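Brenda Tindall bought her first shares in Mostosano at ten to eight in the morning, in her dressing gown, with the kettle on. By lunch they had gone up by a third. By the time she had told her sister, they had gone up again.

"I thought I was a genius," she says. "I had a whole afternoon of being a genius. I looked at conservatories."

Mostosano, for anyone who had a quieter spring, makes batteries for delivery vans, or intends to. It came to the market by merging with a shell company called Fovilden, whose only business was having a stock market listing and waiting for someone to want it. The price at the start was 200 pence. It went up on a rumour of a contract, went up again when the contract was denied, and then spent the summer coming down the stairs one at a time.

Tindall, a retired payroll manager from Mernham, held on for most of the stairs. She is cheerful about it now, in the way people are about a holiday where the hotel flooded.

"I did payroll for years. If somebody's overtime was 4 pence out I'd find it. And then I put my own money into a company whose accounts I hadn't opened, on the word of a man on a forum with a picture of a rocket."

Did she open them in the end?

"In October. I made a pot of tea specially. They'd sold 47 vans' worth of batteries and 10 of those were to a firm with the same address."
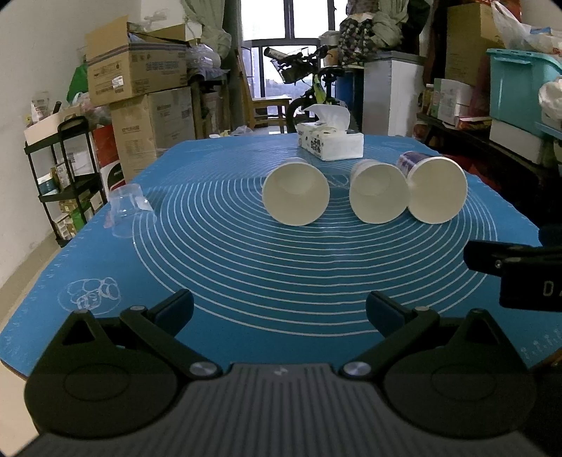
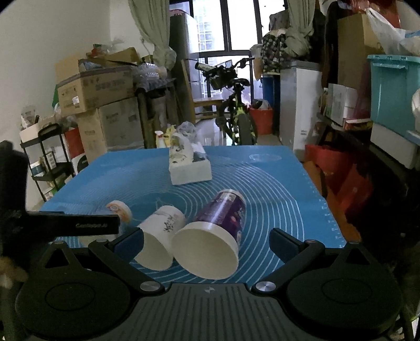 Page last changed: October, 4.10 pm

Wendy Kettle has heard a good many stories like it. She spent most of her working life at Cheetham, a stockbroker with two floors and one working lift, and looked after private clients through three separate crazes, each of which she was told was different from the last.

"The shell merger is a perfectly respectable thing," she says. "It's quicker than a normal flotation and there's less paper. You do have to ask yourself who minds about the paper."

Her own view of Mostosano is that the batteries may well be fine. She has no idea, and says so, a habit that she believes held back her career. What bothered her was the forecasts. A company going through the usual front door tends to be shy about what it might earn five years on - Fovilden's circular had a chart that left the page at the top.

"Clients would ring and say, it's doubled, should I buy it? And I'd say, well, you could have asked me before it doubled. And they'd say, would you have told me to buy it then? And I'd have to say no."

She didn't buy any. She did buy a small holding in a company that makes cardboard trays for garages, and would like it recorded that it has gone nowhere at all.

Tindall sold at 47 pence, which happened to be the day's high. She mentions this more than once. What was left went into a savings account, apart from enough to pay for a new kitchen tap. The conservatory is on hold.

Would she do it again?

"No," she says, and then, after some thought, "What does yours say about the tray people?"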